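The Case for Keeping the Shared Storeroom

Housing providers across the region are under pressure to make every square foot pay. In that climate, the ground-floor storeroom has become an easy target. It earns no rent, it appears in no brochure, and it seldom has a defender when the plans are drawn up. This essay argues that it should be kept, and that landlords who remove it are passing a cost to their tenants without recording it anywhere.

The immediate occasion is the proposal for Edcombe, where the owners intend to convert the common storage on the ground floor of 2 buildings into additional apartments. The plan is lawful and the consultation has been properly run. Residents were given notice in May and invited to respond in writing. Our disagreement is with the reasoning, which treats storage as a leftover from a time when people owned more and moved less.

Households today do own differently. Fewer of them keep trunks of winter bedding or a second set of dishes. But the apartments themselves have also changed. Hall closets have been given up to make room for washing machines, and pantries have been opened into kitchens. A family in a unit of 700 square feet may have only one closet deep enough for a stroller. When the storeroom goes, the stroller moves to the stairwell, and the management company then writes to complain about the stairwell.

Commercial storage is usually offered as the answer. It is a reasonable service for people who are between homes or who are clearing an estate. It is a poor substitute for a room downstairs. A tenant without a car can't easily reach a unit on the edge of town to fetch a box of school clothes, and the monthly charge falls hardest on those with the least space. What was once included in the rent becomes a separate bill, paid to a separate company, and the rent does not fall.

There is also the matter of what a plain room makes possible. The storerooms at Pomel were built without any particular use in mind beyond keeping things dry. Over the years they have held bicycles, folding tables, a seed exchange and the tenants' own lending shelf of tools. None of this was in the original plan. It happened because the space was there, it had a door that locked, and the rules for using it fit on a single page.

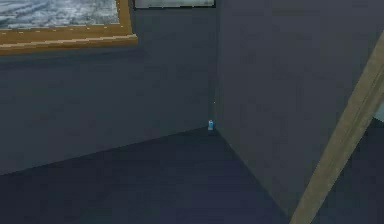 Several residents at Lahtinen take the opposite view, and one of them wrote to us that a storeroom is only as good as the person willing to clear it out, that hers had been full of other people's broken furniture for as long as she had lived there, and that she would gladly trade it for a lower service charge. Her letter deserves a serious answer. She is right that a neglected room helps very few people, and right as well that tenants should not be asked to pay for space they can't use.

We part from her on the remedy. A room filled with abandoned goods has been managed badly, and the same landlord who let it fill will be responsible for whatever replaces it. Clear labeling, a yearly notice period and a modest budget for disposal would deal with most of the trouble she describes. At Dindine, where such a system was adopted, each household has a marked bay and must renew its claim every 2 years. Items left in an unclaimed bay are listed on the notice board before they are removed. The arrangement is dull, and it works well enough that it rarely comes up at tenants' meetings.

Her point about the service charge is harder to set aside. Tenants are entitled to know what common space costs them, and in most buildings they are not told. Lighting, cleaning and insurance for storage are folded into a general figure, so that a resident who wishes to argue for or against the room has nothing to argue with. We would support a requirement that these costs be shown on a separate line. If the sum proved large, some buildings might choose to give up the space, and that would be a fair decision fairly reached.

What should not continue is the practice of deciding first and publishing the figures afterward. The Edcombe papers give the expected income from the new apartments in some detail. They say nothing of the fire inspections that will be needed once hallways begin to fill, or of the bicycles that will be carried up several flights of stairs. These are real expenses -- they simply land on someone else.

We therefore ask the owners to pause the conversion in one of the buildings, to offer marked bays there on the Dindine model, and to report the costs to residents before any further work is approved. Written comments may still be left at the management office until 5 p.m. on the closing day of the consultation.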